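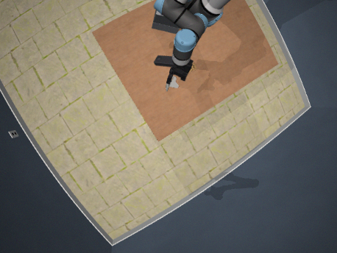
Floor tile

A floor tile is a flat, hard-wearing unit of fired clay, stone, cement or similar material, laid beside others of its kind to make a surface that is easy to mop and unpleasant to fall on. Tiled floors are found in kitchens, bathrooms, verandahs, shopping centres and the foyers of buildings that would like to be taken for banks. The trade distinguishes them from wall tiles, which are generally thinner, and which home renovators generally discover are thinner after parking a fridge on them.

Materials

Ceramic tiles are pressed from clay and fired, usually with a glaze on top. Porcelain is a denser ceramic fired at a higher temperature; it absorbs very little water and ruins drill bits. Natural stone includes travertine, limestone, slate and marble, each sold on the strength of its unique character and then sealed against red wine. Travertine in particular is full of small holes, which may be filled at the factory or left for crumbs.

Pale yellow and beige stone has long been the default colour of the display home. Sales literature seldom uses the word beige, preferring names borrowed from deserts, coffee or minor Italian towns. The Brakska catalogue, a fixture of tile showrooms for 16 years, listed 11 shades in its sand range, and the interior designer Estíbaliz Salcedo wrote that she could tell them apart only by the stickers.

Laying

Tiles are bedded in adhesive over a screed, a concrete slab or cement sheeting. The spaces between them are filled with grout, a cement or epoxy paste that begins life in a colour chosen with great care and ends it grey. Movement joints are left at intervals and around the perimeter so that the floor can expand without lifting. Leaving them out saves a morning's work and is the main source of income for people who repair tiled floors.

The pattern is set out dry before any adhesive is mixed. In a straight lay the joints run parallel to the walls, an arrangement that reveals at once that the walls are not parallel to each other. A diagonal lay disguises this and uses more tile, as every edge must be cut. Herringbone uses more again and is best suited to clients who are away during the work. Baiba Pärn's handbook Setting Out gives 113 pages to the subject, five of them on where to put the first tile and a single paragraph on removing it.

Slip resistance

In Australia, tiles can be given a P rating by swinging a rubber-footed pendulum across a wet sample. Higher ratings indicate better grip. They also indicate a rougher face, so that the safest tile in the showroom is commonly the one that holds on to the most dirt. Owners of polished floors tend to settle the matter with a mat, itself a well-known cause of falls.

Maintenance

Glazed tiles need only a damp mop and a mild detergent. Stone should be kept away from vinegar, lemon juice and most advice from relatives, as acids etch limestone and marble. Sealers need periodic renewal.

See also

Grout
Screed
Terrazzo
Linoleum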